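Sellari is pleased to share that its new Nikura tableware line will arrive in stores this September, and we could not be happier to finally set it out for everyone. The collection has 36 pieces, among them a generous round dinner plate in plain white with a thin black rim, made for everyday suppers as much as for company.
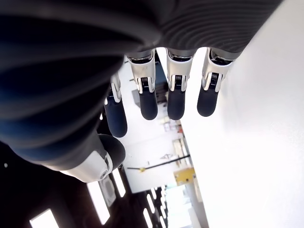
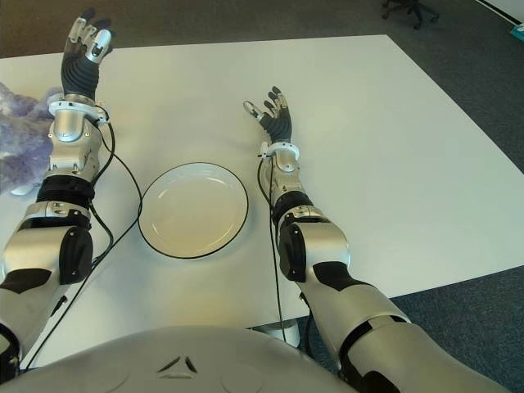 Second photo: the Nikura dinner plate, white with a thin black rim, on a white table.

Boxed sets serve four or eight, and shoppers who visit the Ekeo or Le Roux showrooms are warmly invited to stay a while and try a table setting of their own.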